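Mopping Tile Floors Without Leaving a Film

Posted 2024-07-16 by Rhys Merrick

Most dull tile is clean tile with dried soap on it. If your kitchen floor looks cloudy an hour after mopping, cut the cleaner before you buy a stronger one.

Sweep or vacuum first, and get into the corners. A wet mop pushes crumbs and hair into the grout lines, where they are much harder to pick up.

Use 2 buckets – one for the cleaning mix, one for plain rinse water. Dip the mop in the cleaner, do a small patch, rinse it in the plain water, wring it hard, then go back to the cleaner. Change the rinse water when you can no longer see the bottom of the bucket. In our kitchen that means twice per floor, more in August when the back door is open all day.

Fill buckets no more than halfway. A full one is heavy and slops when you set it down.

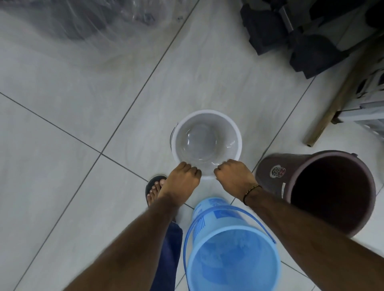
Clear water in a plain white bucket.

For everyday dirt, a small squirt of dish soap in warm water is enough. Skip vinegar on marble, limestone and other natural stone. It etches the surface and the marks don't wipe off.

Grout needs its own treatment. Mix baking soda with a little water to a thick paste, spread it along the lines, leave it for 22 minutes and scrub with an old toothbrush. Rinse twice.

Start at the far wall and work back toward the door. Dry with an old bath towel if you have hard water – air drying leaves spots.

Wash mop heads after every 4 uses, without fabric softener, and hang them up to dry. Store buckets upside down.

Filed under: Floors, Kitchen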